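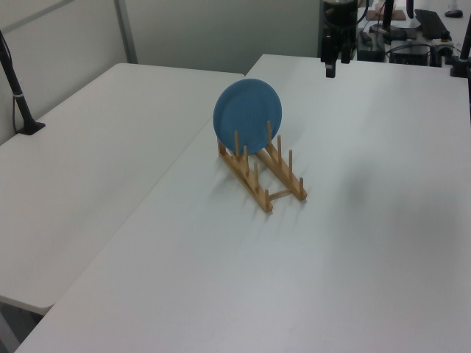
Plate in rack, again. I've been meaning to write up how the collecting is going for weeks and keep not doing it, so this is a quick one before the kettle boils. The job is simple to say: drive the arm by hand, put a thing somewhere, save the run, put everything back, go again. We're calling each saved run an example and the target for this task is 307, which somebody upstream worked out from a budget and I have stopped arguing with. The blue plate goes in the rearmost slot, standing up between the two back pegs, and at the end of the run the gripper has to be well clear of it, hanging back and not touching anything. If it's still near the plate when I stop recording, the run gets binned. Learnt that the slow way.

First 40 were rubbish, by the way. All of them. I was stopping the recording the second the plate went in, fingers still more or less on it, and of course what the policy learnt from that was to put the plate in and then just... stay there. Holding on. For ever. Looked quite sweet really. No use at all. So now every run has a proper ending, let go, up, away, wait for 2 seconds, stop. The wait matters more than I'd have thought. Without it the last bit of every example is the arm moving, and the model never sees what finished looks like.

Other thing. Slots. The rack has four pegs a side so there's a choice of where the plate goes, and for the first session I let myself pick whichever was easiest. Bad idea. I thought it was variety. What it was, was me being lazy in a different way each time depending on where the plate started. So the examples disagreed with each other and the trained thing split the difference and tried to post the plate onto the top of a peg. Clonk. Fixed the goal to the rearmost one for this batch. If the front slots get a go it'll be as their own task with their own label.

Where variety does belong — the start. Plate position, plate angle, which bit of table. I was convinced I was doing this well and then plotted the start positions and it was one fat blob, right where my hand naturally comes down. Humans are terrible at random. Now I've got a little script that gives me a spot and an angle and I do what it says, even when what it says is annoying. The annoying ones are the good ones. Far corner, plate turned away, have to come at it from a daft direction. Those take three or four goes to get a clean one.

Moving the rack too, but only a bit. Small shift, small twist, every tenth run. I had it taped down for the first batch and the policy ended up basically ignoring the rack, it just went to the place where the rack lives. Nudged it over a hand's width as a test and the plate went down onto bare table with total confidence. So, no tape.

What to do with mistakes is the bit I keep going back and forth on. Jafri (the driving software, not a person, everyone asks) lets you mark a run as good, bad or "recovered". Recovered is when you fluff the grasp, back off, have another go and it ends up fine. I was chucking those at first. Keeping them now, because a policy that has only ever seen perfect grasps has no idea what to do after a bad one. But there's a limit. If I've dithered above the plate for ages before having another go, that's not recovery, that's me thinking, and I dont want it learning to think like me. Rule at the moment is one retry, done without faffing, or it's a bin.

And speed. I get faster across a session without noticing. Run one is all careful and slow, by run 30 I'm flinging it. Checked the lengths and it's a lovely straight slope downwards, then it shoots up again at the end when I'm tired and missing things. So sessions are capped at 30 runs now and then I have to get up and do something else. Mostly tea. Sometimes labelling, which is worse than not getting up.

The storage side is Neletti and I have less to say about it. It works. It went funny once when I renamed a folder halfway through a session, which I'd class as my own fault. One tip if you're setting up anything similar, write the task sentence BEFORE you start and paste the same one every time. I've got "put the plate in the rack", "place plate in rack", "plate to rack (rear)" and one that just says "plate" all in the same set and somebody has to tidy that up, guess who.

Does it work yet? Bit. The last training run got the plate upright in the right slot more often than not from the middle of the table, and fell apart towards the edges. Which is what you'd expect from the blob, so I'm not too gloomy. The tricky part is still the turn from flat to vertical. On my own runs I do that early, well above the rack, and come straight down between the pegs. The policy likes to leave it late and catches the rim. I suspect some of my earlier examples do exactly that and I need to go back through and have a look. Not tonight.

A couple of people at the Hornatdale meet-up asked whether it'd be quicker to do this all in simulation. Maybe? For the reaching, probably. For a plate sliding down between two thin bits of wood and leaning back the way a real one does, I've not had much luck, mine either bounces out or sinks into the rack like it's butter. Happy to be shown otherwise. If you've got a plate rack that behaves, send it over, seriously.

Next up is finishing this batch, then a second plate in a different colour, then possibly cups if I can face it. Cups have handles. Handles mean opinions about handles. Will post the start position script once I've taken the swearing out of the comments.

Right, kettle.

Recent posts
Why I stopped trusting my own idea of random
Tado notes, part two: labels, folders, regret
Grasping flat things off flat tables
How long should a run be?
A short moan about cables

Posted 15/10/2026 | Contact | Copyright: text and pictures mine, ask before you borrow | Back to top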